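Flirora Help: Frequently Asked Questions about Layer Masks and Selections

Last updated 18 August 2025

These answers apply to the desktop version of Flirora on Windows and Mac. Menu names are given as they appear in the default workspace. If you use the Cosport workspace, the same commands are found under Tools instead of Layer.

What is the difference between a layer mask and erasing?

Erasing deletes pixels from the layer. A layer mask leaves the pixels in place and controls which of them are shown. White areas of the mask show the layer, black areas hide it, and gray areas show it in part. A mask can be edited or removed at any time. Erased pixels can only be brought back with Undo, and only while the file stays open.

How do I add a mask?

Select the layer and choose Layer > Mask > Add. If a selection is active, the mask is made from the selection. If there is no selection, the mask is filled with white and the layer looks the same as before. Hold Alt (Option on a Mac) while choosing the command to get a black mask.

I painted on the mask and paint went onto my picture. What happened?

The layer was active and the mask was not. Each masked layer has two thumbnails in the Layers panel. The one with the thick border receives the paint. Undo the stroke, click the mask thumbnail, and paint again. The shortcut for switching between the two is the backslash key.

Can a mask be moved apart from its layer?

Yes. Click the link icon between the thumbnails to unlink them, then select the thumbnail you want to move. Linked items move, scale, and rotate together. Filters are applied to the active thumbnail only, whether the link is on or off.

Why is the edge of my cutout jagged?

The selection was made with Smooth Edge turned off. Turning it on afterward has no effect on a mask that already exists. Either make the selection again or open Mask > Refine and raise the Soften value. A value of 2 is enough for most web images. High values produce a pale halo on dark backgrounds.

What does the Density slider do?

Density sets how strongly the mask hides things. At full density, black hides the layer completely. At 70 percent, black areas of the mask still let part of the layer through. The mask itself is not changed, so the slider can be returned to full with no loss. Layer opacity is a separate setting and affects the whole layer.

Can I copy a mask to another layer?

Hold Alt (Option) and drag the mask thumbnail onto the other layer. Dragging with no key held moves the mask and leaves the first layer without one. If the target layer already has a mask, Flirora asks before replacing it.

Does the Grovodent plug-in work on masks?

Grovodent 2 and later can read and write masks. Older releases flatten the mask into the layer when the filter is applied. Duplicate the layer first if you have an older release.

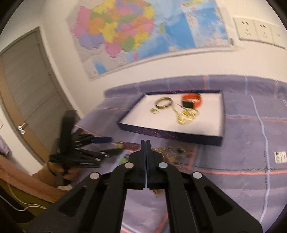 How do I mask an object that has openings in it?

Automatic selection traces the outer edge of an object first and treats everything inside that edge as part of it. Openings have to be taken out in a second step. The black linkage arms on the hand-held gripper are a good case, as each arm has a long window cut through it. Select the outline, switch the tool to Subtract, and click inside each window. The thin gap of light between the two fingers is too narrow for a click, so zoom in and use the Pen tool there. Check the result against a bright fill layer before you delete the original background.

Why does my mask disappear when I save?

JPEG files do not store masks. The visible result is saved and the hidden pixels are dropped. Use the native format or layered TIFF if you plan to edit the file again. PNG keeps transparency but turns the mask into fixed transparent pixels.

I get error 102 when I open a masked file. What does it mean?

Error 102 means that the mask data does not match the size of the layer. It is seen mostly in files exported from Olivares. Choose Open As > Ignore Masks to recover the layers, then add the masks again by hand. A fix to the import filter is planned for the December update.

Can I turn a mask off for a moment?

Hold Shift and click the mask thumbnail. A red cross shows that the mask is disabled. Shift-click again to turn it back on. Disabled masks are kept in the file when it is saved in the native format.

Related pages: Working with Channels, Pen Tool Basics, Export Settings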